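Moving out of the flat in Plellstead at the end of October, so this is a running thread on what gets kept, what goes to the thrift store and what gets recycled. Storage first.

Rule for baskets: if it has been empty for a year, it goes. If it is cracked, it goes. If it stacks inside another one, it can stay.

The wicker ones are out. They shed bits on the carpet and you can't rinse them. Two went to the Martens store on the corner this morning.

The blue plastic one stays. It has slots up the side and slits at the corner, so air gets through and damp things don't sit and smell.

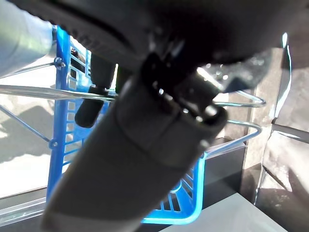 Zirico replied that slotted baskets are no good for anything small, pegs and socks go straight through the gaps, and a solid tub is better.

Fair point about pegs. Mine live in a drawstring bag, so I hadn't thought of it. Socks have never gone through on me, but I don't have kid-size ones.

Cleaning a slotted basket: bathtub, warm water, dish soap, old toothbrush for the slits. Rinse with the shower head. Stand it on end to drain and leave it overnight.

Don't use scouring powder on colored plastic. I did that to a dishpan once and it went cloudy and stayed cloudy.

For the move itself, baskets beat boxes for towels and bedding. They have rims you can grab, and you don't have to tape anything. Put a sheet over the top and tuck it down the sides.

Books still go in small boxes. The van place in Ustbridge wants 715 for the day if you go over 300 pounds on the tail lift, so I am keeping each load light.

Count so far is 14 boxes packed, kitchen not started.

Kitchen is Thursday. Plastic food containers with no lids are going in the recycling without a second look.

If anyone near Plellstead wants a shoe rack, two shelves, metal, one foot missing, message me before then.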